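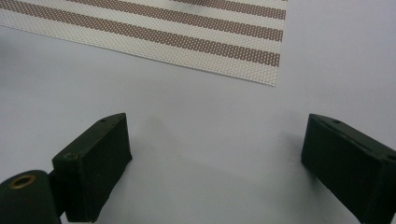
Chapter 6
Setting and Serving the Table

A table setting tells guests where to sit, how much room they have, and what kind of meal to expect. In this chapter you will learn the common place settings used in homes and small restaurants, and how each one changes with the menu.

The basic unit is the cover, the space given to one person. Most planners allow 22 inches or a little more from the center of one plate to the center of the next. A placemat marks the cover on a bare table. On a long tablecloth, the server has to judge the spacing by eye.
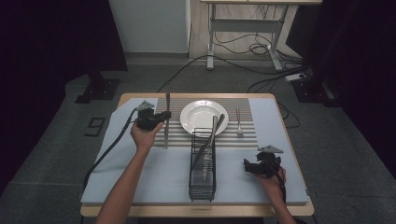 Customs differ from country to country, and they have changed over time. Section 7 looks at family service, in which dishes are passed by hand, and compares it with plate service from the kitchen.

Key terms: cover, flatware, place setting, family service, plate service

Before you read, sketch the table where you eat most often and mark each person's place.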